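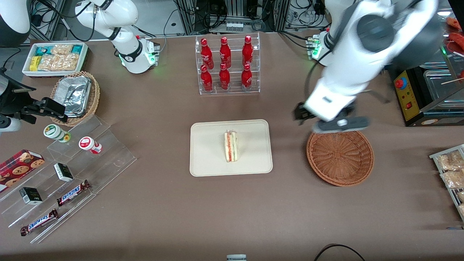

Mesa de preparación de bandejas con dos brazos, puesto de venta de Irkside.

Automatización en el puesto de Irkside: cambios en las tareas del personal

Desde diciembre, el montaje de las bandejas de pedido del puesto de Irkside se hace en la mesa de dos brazos instalada por Altine. Madwood mantiene la explotación del puesto y la plantilla no varía. Cambia el reparto de tareas dentro del turno, que se resume a continuación para el resto de los centros.

El surtido habilitado comprende bebidas en botella, sándwiches envueltos, yogures, barritas y galletas. Los productos calientes quedan fuera del alcance de esta fase y los sigue sirviendo una persona. El cobro y la atención al cliente tampoco se modifican.

La tarea que más tiempo ocupa ahora es la reposición. Antes bastaba con que el producto estuviera a mano; con los brazos en servicio, cada artículo tiene una posición asignada y una orientación admisible. El expositor escalonado transparente obliga a cuidar este punto: los reflejos en el metacrilato pueden confundirse con el borde de un envase, y las barritas en diagonal se toman peor si se tocan entre sí. En el primer mes se registraron 131 paradas por agarre fallido, 48 de ellas en el expositor.

La preparación del turno requiere 30 minutos y se hace antes de la apertura. Incluye la carga de las botellas, la limpieza de los dedos de ambas pinzas y la comprobación de la parada de emergencia. Quien prepara la mesa firma la hoja de arranque y queda como responsable hasta el relevo.

La supervisión se realiza desde la pantalla del puesto, con la vista de las cámaras de muñeca. El operador confirma o anula el agarre cuando el sistema lo solicita. No se permite introducir las manos en la zona de trabajo con los brazos habilitados, ni siquiera para enderezar un envase. 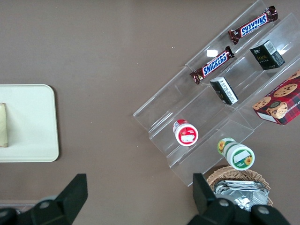
Formación y categorías

El módulo de Tarawneh consta de 2 sesiones y es obligatorio para firmar la hoja de arranque. Se imparte en horario laboral. La función de operador de mesa se ejerce por rotación dentro del turno y figura en el cuadrante con el código habitual de sala. La revisión de la categoría profesional queda pendiente del cierre de la fase de prueba.

Las incidencias de agarre se anotan en el parte de turno con artículo, posición y hora.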